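Cliltow plush and bedding notes

Hi! I keep this list of soft toys and bed things because I got tired of digging through old messages every time somebody asked me which blanket went with which toy. It started in June with one shoebox of plushies and grew to 297 entries, so now it gets its own readme.

What's in it

One row per item. Each row has a name, a main color, a shape word (ball, animal, cloud, pillow, other) and a notes column where I ramble. The shape word matters most to me, so please fill that one in even if you skip the rest. Colors are plain ones, please! Erdal once typed "dusty salmon" for 12 rows and I had to go back through all of them.

Soft things on the bed are the hardest to name, especially when two of them touch or one slides over the other. The red ball with the big yellow star is easy, I just call it "star ball". White fluffy stuff goes under "cloud" unless it has a face I can find.
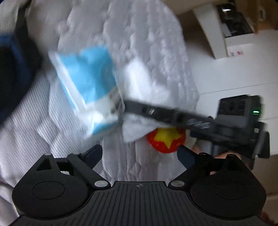

How I name things

Lowercase, color first, then shape, then anything printed on it. So "red ball star", or "white cloud". If two items would end up with the same name, add a number at the end (I start from 2, sorry, old habit).

Bedding gets its own sheet, called bed.csv. Sheets, throws and quilts go in there, and pillows stay with the toys. I know, I know. Rimantas Lapiņa has argued with me over the pillows and he may be right, but moving them means redoing 400 lines of notes and I'm not up for it this winter.

Known problems

Some sizes are in inches and some in centimeters. The older rows have no size at all. "Gray" and "grey" both show up, so search for both.

Last changed 2024-12-12. Fixes go to me or to Priit Kazlauskienė, who has the other copy of the sheet.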